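In Defence of the Care Label

I have been mending other people's clothes since my youngest started school, and in that time I've formed firm opinions about a good many small things. Buttons should come with a spare. Pockets should be deep enough for a hand. And the care label, that scratchy little tag everyone snips off in the change room car park, deserves a great deal more respect than it gets.

I know, I know. They itch. My own mother cut them out of everything she owned, and she was the most careful laundress I ever met, so I'm hardly going to tell you that a person can't wash a jumper without written instructions. But she had been taught by her mother, and she bought the same wool from the same shop for thirty years, and she knew it by feel. Most of us don't have that. We have a cardigan from an op shop and a machine with too many settings on the dial.

A few winters ago a woman brought me a coat she'd picked up second-hand, a lovely heavy thing in a colour I can only call wet slate. The tag was gone. She wanted the lining replaced and then she wanted to wash it, and could I tell her how? Well, I could guess. I rubbed it, I sniffed it, I pulled a thread from the hem and put a match to it over the sink, and at the end of all that I was fairly sure it was mostly wool with something else in it. Fairly sure is a poor sort of answer to give someone about a coat she loves.

My friend Yanti Setiawan, who sews far better than I do and charges far too little for it, keeps the tags from everything she alters. She unpicks them, irons them flat and puts them in a biscuit tin, and if the owner doesn't want the thing back in the side seam she sews it inside a pocket where it can't bother anyone. It takes her two minutes. I've taken up the habit myself and I'd recommend it to anybody with a needle.
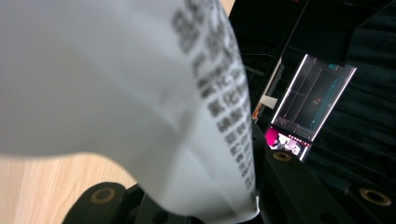 What I would ask of the makers is modest enough. Print the thing in ink that survives the wash it's recommending. I have handled labels that were blank after one season, and what earthly use is that? Make it soft, or put it somewhere other than the back of the neck — the hem would do, or the inside of a cuff. And please, one tag. I once took up to seven out of a single child's raincoat, all stitched together like a little book, and the part about washing was on the very last page.

The rest is up to us. We've become used to the idea that clothes are a passing thing, and I suppose if you expect to own a shirt for one summer you won't much care how it likes to be dried. But I have a skirt in my cupboard that's older than my marriage, and it still has its tag, gone the colour of weak tea, telling me to use a cool iron. I always have done. I wore it to my niece's graduation in March and she asked if she could have it when I'm finished with it. I told her she could, so long as she leaves the label in.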